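# As regras da casa para robôs (e para quem anda perto deles)

Olá! Se já viste um robô a arrumar coisas em cima de uma mesa, se calhar pensaste: «Que engraçado, ele faz o que quer.» Pois não faz! Um robô que trabalha ao pé de pessoas tem regras para cumprir, tal como tu tens regras para atravessar a rua ou para usar a tesoura na escola. E antes de chegar a uma mesa verdadeira, é muito comum treinar numa mesa de computador, dentro de um programa a que chamamos simulador — uma espécie de jogo em que tudo é desenhado, até o chão.

Em Drustimdale, na oficina Merimley, há um robô chamado Dinsa que está a aprender a arrumar mesas. Quem escreveu as regras dele foi a Margit Dalen, com a ajuda do Ibsa Teshome, e eu vou contar-te as mais importantes com toda a calma, que isto merece tempo.

**Primeira regra: treinar onde não se magoa ninguém.** No simulador, se o Dinsa der um encontrão numa tigela, não há cacos para varrer. Por isso o Dinsa tem de repetir cada tarefa 600 vezes no computador antes de mexer no braço a sério. Parece muito, não parece? Mas pensa em quantas vezes caíste até aprenderes a andar de bicicleta (eu caí imensas, e uma delas foi para dentro de um canteiro). 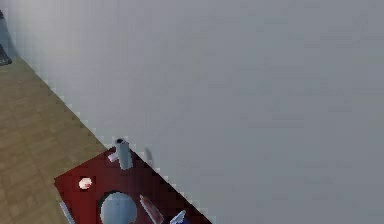
**Segunda regra: olhar antes de mexer.** Uma coisa alta e estreita, como um cilindro em pé, tomba com muito mais facilidade do que uma coisa baixa e larga. E se estiver perto da parede, o braço tem pouco espaço para passar por trás. O robô deve parar, ver onde estão as coisas e só depois escolher o caminho. Quando não tem a certeza do que está a ver, não adivinha: fica quieto e pede ajuda a uma pessoa.

**Terceira regra: devagar, devagarinho.** Quando há alguém por perto, o Dinsa só pode usar 30 por cento da sua velocidade. A Margit diz que ele fica a parecer uma tartaruga com sono, e eu acho que isso lhe fica muito bem.

**Quarta regra: toda a gente sabe onde está o botão.** Os robôs da oficina têm um botão vermelho, grande e fácil de carregar, que os faz parar. Tem de estar à mão e nunca pode ficar tapado com casacos, mochilas ou caixas de lanche — sim, Ibsa, isto também é para ti!

E tu, também tens regras? Claro que tens. Se um dia visitares uma oficina destas:

- fica atrás da linha marcada no chão, a uns 70 centímetros da mesa;
- não estiques a mão para apanhar nada enquanto o braço estiver ligado;
- prende o cabelo comprido e guarda os cordões do casaco;
- pergunta tudo o que quiseres, mas ao adulto que está a tomar conta do robô.

Experimenta em casa com um amigo: um faz de robô, o outro dá as ordens, e quando alguém disser «para!» o robô fica como uma estátua. Depois troquem de lugar.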